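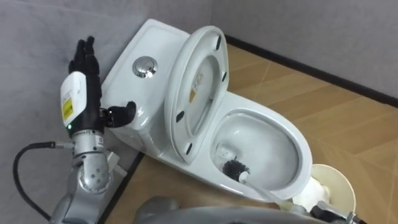 Scrubbing with the brush held in one gripper, the other hand up at the tank.

How to budget for a bathroom-cleaning robot

I get asked a lot what one of these setups costs, and my answer is always a bit annoying: the robot is the easy line on the spreadsheet. Someone sends you a quote and you type it in. Everything else is where I got burned, so let me walk you through how I plan it now (updated July 2026).

Step 1: Write down the job before you look at any catalogs

Don't write "clean the bathroom." Write "scrub inside of bowl, put brush back in holder, wipe sink." Every line is a skill you'll pay for in hands, in hours, or both. My first list had way too much on it, and I cut it down to 4 jobs before I asked for a single quote. Best hour I spent on the whole thing!

Step 2: Decide on hands

A simple gripper is fine for a brush handle. A hand with real fingers is great for buttons and lids, but it costs more, and you need to ask what a replacement finger costs and how long it takes to ship. I got prices from Reditz and Titico, and the two quotes were so different in what they included that I had to make my own table. Ask both sellers the same questions, in writing:

- Are spare finger parts included?
- Who pays shipping on a repair?
- Is the wrist sealed against splashes, and will you put that in the contract?
- Can I mix hands, one kind on each arm?

Step 3: Price the room 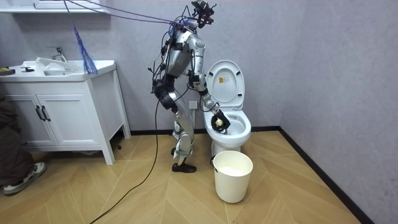

I practice in a full bathroom, and I'd plan for the same if you can swing it. Leave floor space for the robot to stand and bend, plus room for a person to get down low next to it. Then think about cables. They want to be overhead or along a wall, and whatever runs across the floor needs to be in your plan too, with enough slack for the robot to turn. My room budget came to $3,202, covering fixtures, flooring and cable supports, and I had set aside less than half of that back in January. Oops.

Step 4: The boring stuff you'll buy over and over

Brushes, sponges, buckets, cloths. Cheap, sure, but give them their own line or they'll eat your petty cash. I order from Mutiso in bulk and stick to the same brush every time (a thicker handle means redoing the grip, and that's an afternoon gone). Keep 3 spares of whatever the robot holds.

Step 5: Pay for people

Budget for two people whenever the robot is running, one at the controls and one in the room. I skipped this on my first plan and Mathis Aubert, who goes over my numbers, sent it back with a big question mark next to "labor." He was right. It's now my biggest line after the robot itself.

Step 6: Rent first if you can

Sanico let me rent for two months and took part of the fee off the purchase price. Not every seller will offer, so bring it up yourself, and get the credit written into the rental agreement before you sign. Use the rental time to keep a log of what breaks and what you run out of. Mine rewrote half my budget, mostly in the cables and spares section, and I still add to it every time I place an order.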